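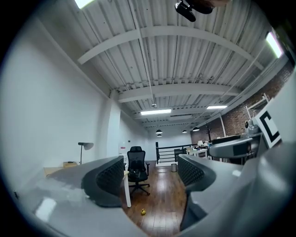
Flaltthorpe Community Health Fund
Home Visit Safety Checklist, with reviewer comments
Revised April 2026

Use one copy per household. Mark each line Yes, No or N/A and write a comment for every No. The family keeps the yellow copy.

1. Entrance and hallway

1.1 House number can be read from the street. Yes
1.2 Path is wide enough for a stretcher. No
Comment: Two bicycles and a planter on the left side. Family will move them to the shed.
1.3 Hall light works from both switches. Yes
1.4 Rugs removed or taped down. No
Comment: Runner by the stairs slides. Tape left with the family.

2. Patient's room

2.1 Bed can be reached from both sides. Yes
2.2 Bed rails lock and release. Yes
Comment: Right rail is stiff. Judach bed, on loan from the fund since December. Service line called, no date given yet.
2.3 Call bell within reach of the stronger hand. No
Comment: Bell was on the window sill. Moved to the bed rail with a clip.
2.4 Oxygen cylinder upright and secured. Yes
2.5 No smoking sign on the door. No
Comment: Sign given. A relative smokes on the back porch. Talked about keeping lighters out of the room.
2.6 Extension cords not under the mattress or across the floor. Yes

3. Medicines

3.1 Current list posted on the refrigerator. Yes
Comment: List shows 8 medicines. Pharmacy printout shows the same.
3.2 Expired items set aside for return. No
Comment: Two bottles of syrup and a tube of cream. Bagged for the Bunnag Street drop box.
3.3 Strong pain medicine in a locked box. Yes
3.4 Dose sheet filled in for the past week. No
Comment: Two evening doses not signed. Caregiver says they were given. Reminded to sign at the time. 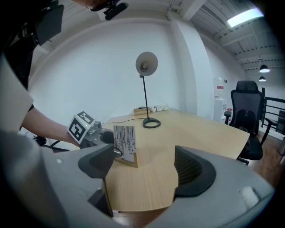

4. Bathroom

4.1 Grab bars firm when pulled. Yes
4.2 Non-slip mat in the tub. Yes
4.3 Water heater set no higher than 120 F. No
Comment: Dial at 135. Turned down with the owner's permission. Check again next visit.
4.4 Door can be opened from outside. N/A
Comment: Curtain only.

5. Costs and support

5.1 Family has the Esel grant form. Yes
Comment: Form is missing page 2. New one mailed.
5.2 Travel to the hospital arranged. Yes
Comment: 178 miles round trip. Fuel claims need receipts.
5.3 Outstanding supply bill reviewed. No
Comment: Balance of $992, over 100 of it for gloves and dressings the fund should cover. Copy taken for the office.
5.4 Caregiver has a night off each week. No
Comment: Asked for respite care. On the waiting list.

Result: Pass with corrections. Items 1.4 and 2.3 closed during the visit. All other No items stay open until the return visit.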